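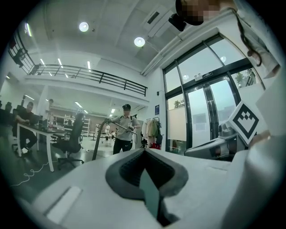 **Ticket:** Vilela shared workshop, tracking dropouts
**Component:** Idia tracker, hand-held gripper and wrist mounts
**Submitted to:** Irnano support desk
**Status:** Open

**Reported problem**

The position of the hand-held gripper is lost for short periods during recording. The fault affects the square marker on the gripper and, less often, the marker cubes worn on the wrists. All markers were printed in the workshop at 32 mm. The cameras are set to 30 frames per second.

**Steps taken**

- Calibration was repeated with the Busley board. The result was within limits, and the dropouts continued.
- The gripper marker was reprinted on matte stock. Dropouts became shorter but did not stop.
- Cables to the head camera were reseated. No change.
- The exposure value was lowered to 600. The images were darker, and the log showed fewer false detections near the floor.

**Test with the vacuum cleaner**

The canister vacuum was chosen as a test object, as handling it brings both wrist cubes low over the glossy floor, where the ceiling lights reflect. In 3 takes, the tracker lost the left cube whenever it tilted toward the camera at a steep angle. The right cube held in all takes -- its cable did not cross the marker faces.
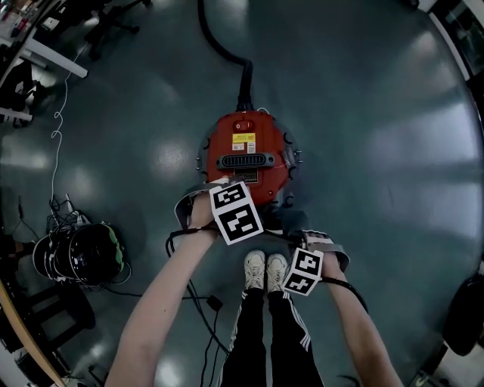

Irnano support replied that steep tilt alone should not cause a full loss when a second face of the cube is in view. The desk asked whether each face carries its own ID, and requested the marker map file before any further change to exposure.

**Workshop response**

The map file has been attached. On review, two faces of the left cube were found to share one ID -- a printing error in the August batch. A replacement set is being printed. The gripper marker is a separate item and its ID is correct, so that part of the fault remains unexplained.

**Next action**

Repeat the takes with the new left cube, exposure unchanged, and add the logs to this ticket.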